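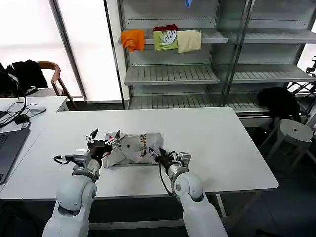
Gray garment, white table.

I did props for Digby Waaka's spring show in April, and I'm still finding gold glitter in my ears. The play was called Tokgöz, it ran two and a half hours, and it needed a dinner party for six in which every dish gets thrown at least once.

Digby wanted real plates. I wanted to keep my deposit on the hall. We settled on plaster ones, which I cast in my kitchen over several evenings while Hatice Ağca, our stage manager, texted me new totals. By opening night I had learned that plaster plates bounce if you make them too thick. One bounced into the third row. The man it landed on kept it. 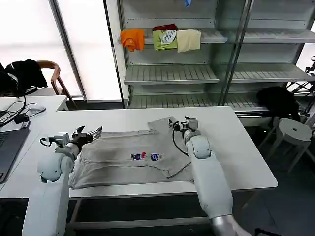

T-shirt with two small printed patches.

The soup was another matter. Kadir Tatlı, who played the uncle, had to eat 3 bowls of it every performance, and he had opinions. Cold tea with carrots was "insulting." Actual soup made him sleepy before his big speech. We ended up with warm apple juice, and he sulked through the whole second act, so the reviewer praised his "simmering menace."

Digby is already talking about the fall. He says it's a small, quiet piece with hardly any props. Then he asked if I knew anyone with a canoe.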